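Courses > Transport and Infrastructure > Handouts > Road Projects 4

Handout 4: Opening a road in stages
Dima Nasrallah | October
Filed under: Roads, Public works, Course notes

Read this before the second session. You will need the terms in section 2 for the group exercise. The case we use is the Korkesia bypass, a dual carriageway of two lanes each way, built by Plotus with Cono as the supervising engineer. 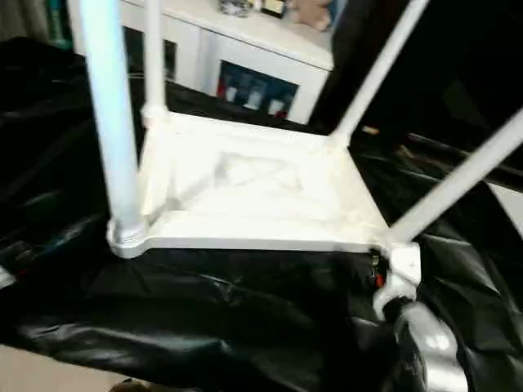
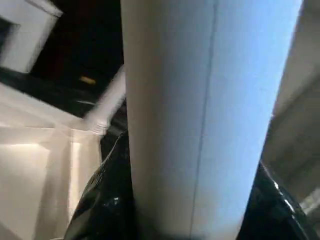 1. Why roads open in stages

A long road is seldom finished all at once. Land is bought at different speeds, bridges take longer than embankments, and money arrives year by year. The client then has a choice: wait for the whole length, or open the parts that are ready.

Opening early brings some benefit to drivers and, on a toll road, some income. It also has costs. A finished section that ends in a field is of little use, so each stage has to begin and end at a junction with an existing road that can take the extra traffic. Temporary junctions are often needed, and they are paid for twice — once to build and once to remove.

2. Terms

Stage: a length of road that can be used by itself.

Section: a length let under one contract. A stage may contain several sections. Students mix these two up every year. Please don't.

Taking-over: the point at which the client accepts the works and becomes responsible for them. It is a contract event and may come well before or after the public opening.

Defects period: the time after taking-over in which the contractor must put right faults that appear.

Snagging list: minor items still to be done at taking-over, such as missing signs, verge seeding and fence repairs.

3. The Korkesia bypass

The bypass was planned as a single opening. It was split when the river bridge fell behind and the southern part was nearly complete. Stage 1 runs from the port road to the Abdel Hamid roundabout. Stage 2 carries on over the river to the northern junction.

The land for Stage 1 came from 233 separate plots. Stage 2 needed only 170, but many of these were small orchards with several owners each, and agreeing payment took longer. The number of plots tells you little about how long the work will take. The number of owners is a better guide, and the state of the land register is better still.

The river bridge deck used 1,555 precast units. They were cast in a yard beside the site and brought out at night, when the haul road was free of earthmoving traffic.

4. What happened at the Abdel Hamid roundabout

Once Stage 1 opened, through traffic that had been spread over three local roads all arrived at one roundabout. Queues on the eastern arm reached back to the school in the morning. The traffic study had looked at the road as a whole and at the year of full opening. It had not looked at the years in between.

The client put in part-time signals on two arms and moved the bus stop. Both measures were meant to last until Stage 2 opened. The signals are still there — residents asked to keep the pedestrian crossing that came with them.

Points to note for the exercise:

- Every stage needs its own traffic forecast.
- Lorry routes should be signed before opening day, and the old signs covered or taken down.
- Emergency services need the new access points and marker numbers in advance.
- Lighting and drainage must work for the open part while the rest is unfinished. At Korkesia the Stage 1 drains ran to a temporary pond, which had to be fenced.

5. Safety audit

An audit is done at design, again before opening, and again after the road has been in use for a time. With staged opening, the temporary end of the road needs an audit too. Drivers leaving a fast road at a temporary roundabout tend to arrive too quickly. Look at the length of the approach, the signs, the surface and the lighting, and visit after dark as well as by day.

6. For next session

Bring a sketch of a road you know, divided into two stages. Mark where each stage begins and ends and which existing roads would take the traffic. One side of paper is enough. Groups will be given the Korkesia junction counts in class.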